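Kaimal Open Day Recordings: README

Last updated 10/28/25

Thank you for stopping by, and a special thank-you if you came to see us in October and are only now finding your way to the files! This folder holds 113 recordings made during the open day at the Kaimal workshop, when we ran the two-arm dish station for visitors from late morning until well past the time we had promised to lock up.

The task is a plain one. Plates sit in a plastic basin, and the arms are there to take hold of them and lift them out. We picked it for the open day since everybody has an opinion about dishes, and people were generous with theirs — quite a few stayed for a second round.
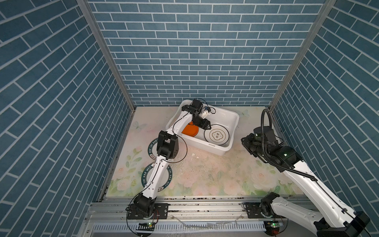 Each recording covers one attempt, start to finish, and we kept the clumsy ones in. The folders are named Vasora (morning group) and Laka (afternoon group), and the notes file in each one lists the attempts in order. If you use the Nodolix viewer, open the notes file first or the labels will come up blank.

There is no sound in any of the files, so the chatter and the applause are lost, I'm afraid. You are welcome to use everything for teaching or research, and please do mention the open day when you share it.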